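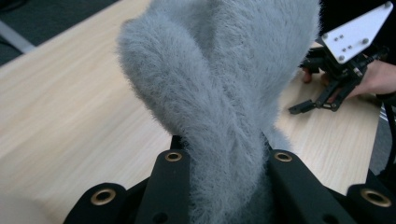

I had been meaning to visit Kulberg for years, ever since Tracey Ackroyd gave a talk at our regional meetup and told everybody in the room to come and see how the place runs. Well, I finally went, and I stayed far longer than I had planned (the coffee was very good, too).

Their open day is built around the house rules for hand-held gripper work, which they call the Whitlock sheet. It fits on 2 pages and hangs by the door. Clear the tabletop before you start. Look over the finger pads at the start of each shift. Soft goods get closed on slowly, and if a fiber catches in a joint you stop and free it by hand, never by pulling. When two grippers share a table, one person calls the moves out loud.

I asked Tracey which rule people grumble over most, and she laughed and said the pad check, every time! Scuffs are fine, she told me, but a loose screw goes in the log, and the log now runs to 1,517 entries. She let me leaf through it, and I could happily have sat there all afternoon.
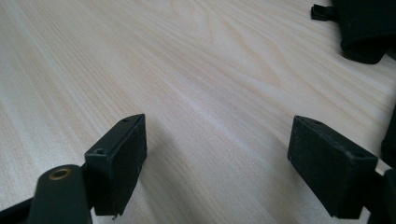
Irnidwood, January 2025

The second half of the visit was over at the Irnidwood site, where they train new people. A beginner spends up to 15 sessions with a trainer before working alone, and I thought that was generous. We talked a good while about breaks, and about keeping wrists straight, which I'm glad somebody has written down at last. Tracey is hoping to have a revised sheet ready by September, and she has promised to mail me a copy.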